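4.2 Sorting footwear with the Clalov kit

The Clalov two-arm kit was set up at the Orkent site in June and run on the footwear task for 273 trials. Slide sandals had to be moved between the table and a blue bin. Ghumman and Talpur scored each trial separately - differences were settled from the recordings.

Figure 3. Two views of the footwear task, with slide sandals on the table and the blue bin behind. 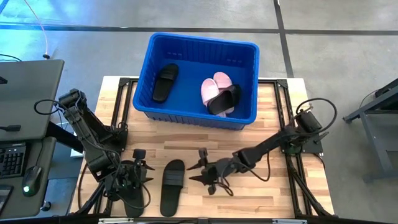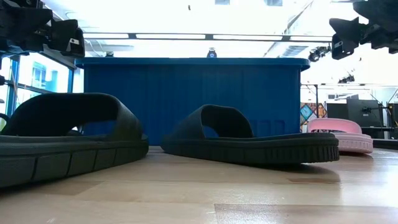
Trials were stopped after 30 seconds without progress. The supplier's default grip settings were kept throughout, and 12 trials were left out of the results owing to network faults.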